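Care of Stone Countertops
Plellham Residents' Household Notes

Granite and similar stone surfaces are durable, but they are porous and will absorb oil, wine and fruit juice if spills are left to stand. Residents are asked to observe the following guidance.

Daily cleaning
Wipe the counter with a soft cloth, warm water and a few drops of mild dish soap. Rinse with a second cloth and dry the surface fully. Do not use vinegar, lemon juice, bleach or scouring powder – these dull the finish and weaken the sealer.

Oil stains
Mix baking soda with water to a thick paste, spread it over the mark and cover it with plastic wrap. Leave it overnight, then scrape it off with a plastic spatula. Older stains may need a second treatment.

Testing the sealer
Place a spoonful of water on the stone and check it after 21 minutes. If the stone has darkened, the counter should be resealed. Most kitchens require this once a year, and March is a convenient month. Allow 40 minutes between coats and keep the surface clear until the following morning.

Trays and boards
Hot pans must be set on a trivet. Plates and serving utensils are best kept on a tray with a raised rim, which holds drips and crumbs away from the stone. Lift the tray when cleaning, as moisture held underneath can leave a ring.

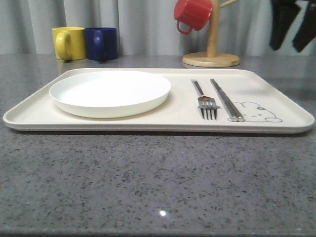
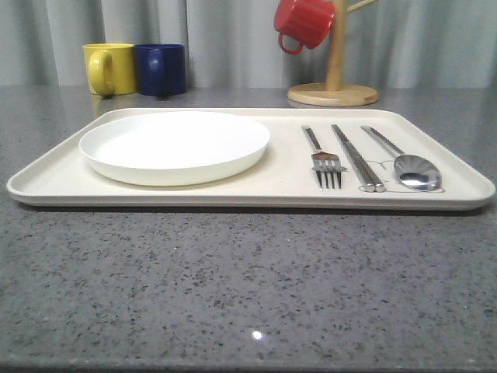
A rimmed tray with a plate on a stone countertop.

Notes prepared by Janka Bednárik.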